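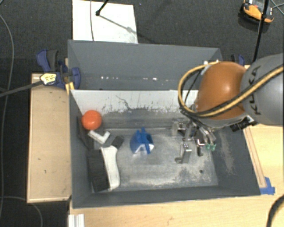 KUKA arm over the grey bin

January, 4.10pm. Kulton pages, scanning for the reprint

Got through 100 pages of the Kulton strips before lunch, 17 need redoing. Gutter shadow mostly, two where the colour plate had gone wavy. Flatten overnight under the glass and try agian.

The Mayrhofer volume is worse. Newsprint gone brown right to the panel edges, lettering fine though. Tried the blue channel on p. 329, the hatching on the ball gown dropped out completely. Red channel much better, keeps the pen line, loses some of the foxing. Use red from now on.

Lorar want the cover art seperate from the strips. Have renamed the folders, old names are in the text file.

Driltudis sleeves: the big size is still too tight for the Sunday sheets. Don't force them. Order next size up.

To do: rescan the 17, dust the platen, check whether the hat page is bound in upside down or if I am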